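Bench cell maintenance: fingers, wrist camera, table

The small handling cell at Hamer has been back in service for three weeks after its maintenance stop. Several readers running the same two-finger gripper asked for the procedure and the settings, so both are set out in this item. The cell is a single arm on a fixed pedestal, a two-finger gripper with mechanical linkages, a wrist camera looking down past the fingertips, and a flat work surface. It picks household items one at a time and sets them in a tray to the left of the pedestal. The control software is Oritska, installed last September and not changed since.

The stop was called for two faults. The first was a drift in the closing position. At the start of the year the fingertips met on the center line of the tool. By the time the cell was taken down, the left finger was arriving early and pushing light items sideways before the right finger touched them. Heavy items were not affected, and the fault went unreported for longer than it should have. The second was a rise in failed picks on clear containers. The log held 1039 pick attempts for the period, and 372 of those were on clear plastic. Nearly all the failures came from that group.

Mechanical work was done first. Camera settings should never be touched on a gripper with play in it, as the offset will be tuned around the play and will have to be tuned again.

Procedure for the fingers:

Bring the arm to the service pose, open the gripper fully and lock out power at the cabinet. Do not rely on the pendant stop.

Check each linkage screw with a driver before loosening anything. Write down which ones turn. On this gripper the inner screw on the left finger turned with light hand pressure. The matching screw on the right did not.

Remove the screws one finger at a time. Clean the old thread compound off completely. Leftover compound gives a false torque reading.

Inspect the joint behind the screw for grit. Wipe it with a dry lint-free cloth. The joints on this model are dry running and should not be oiled.

Refit with fresh medium-strength compound and tighten to the value on the gripper data sheet. Put a paint mark across the head and the housing after tightening, in a spot where the wrist camera will not pick it up.

Cycle the gripper 100 times with no load, then check the screws again by hand. Let the compound cure for the full time on the label before picking anything with weight.

Fingertip pads should be looked at while the gripper is open. The pads at Hamer had a shallow groove on the contact face and were replaced as a pair. Mixing one new pad with one worn pad moves the closing point off center, and the result looks the same as a loose linkage.

After the fingers came the camera. The bracket was tight and was left alone. The lens cover was cleaned with a lens wipe and the hand-eye calibration was run again with the Palma target board. The old calibration file was kept under a dated name. Calibration needs 30 poses. Fewer will be accepted by the software, but the residual reported at the end is then of little use for comparing one run with the next.

The calibration check uses everyday items set out by hand on the bare table. A printed target tells the technician that the camera is correct. It does not show how the picking software behaves with a clear wall, a shiny rim or a shadow that has an edge of its own. The check layout should include at least one transparent item and one dark item, with room between the items for the open fingers.
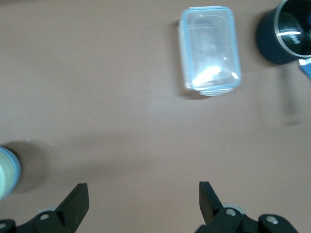 Wrist camera view with the gripper open. The clear container has a strong white glare across its lower half, and its shadow falls to the left.

Clear containers give trouble in two ways. The table color comes through the walls, so there is little contrast between the inside of the box and the surface around it. Glare then adds a bright shape that does not follow the outline of the part. With the old settings the software was taking the edge of the glare as the near edge of the container and placing the grasp point too far in. One finger then came down on the rim.

Three settings were changed. Exposure was lowered until the glare stopped spreading into the area around it. The edge filter was set to prefer long straight edges over short bright ones, which favors the colored rim found on many snap-lock boxes. The minimum contrast for a shadow edge was raised, so that a soft shadow beside a container is not joined to the container when its width is worked out.

Lowering exposure has a cost on dark items. A black cup against its own shadow loses its lower outline before a pale one does. The upper rim, if it is metal, usually survives. For this reason the cup routine was switched to find the rim first and work down from it. The change is a single option in the Oritska part profile, under grasp reference. It has to be set for each profile separately and does not carry over when a profile is copied.

Lighting at this cell comes mainly from one side, and no diffuser had been fitted. A Festwood panel is on order. Until it arrives, the lamp has been fixed in place and its position marked on the mounting rail. Any move of the lamp calls for the layout check to be repeated. A matte table surface is worth keeping. A gloss sheet was tried on another cell and produced a second reflection under every container.

Items only partly in view are to be skipped until the arm has moved to a second viewpoint. The earlier setting allowed a grasp if more than half of the outline was found. That worked for boxes and failed for cylinders, where a visible side says little about where the center is. The two-view rule adds a short delay per item, and the cell has time to spare.

Routine care from now on is as follows. Linkage screws are checked against their paint marks at the start of each week. Pads are inspected at the same time and changed as a pair when a groove can be felt with a fingernail. The lens cover is wiped before the first run of the day. The layout check is repeated after any work on the gripper, the bracket, the lamp or the table. The full calibration is run only if the layout check fails twice with the items moved in between.

Spare pads and a linkage screw kit are in the drawer under the cabinet. The screw kit is for the current gripper only. The older gripper on the shelf uses a shorter screw of the same diameter, and the two should not be put in the same bin.

Contact the newsletter desk | © 2020 Hamer Automation Newsletter | Back to top

This site uses cookies to remember your newsletter preferences. By continuing to browse you accept their use.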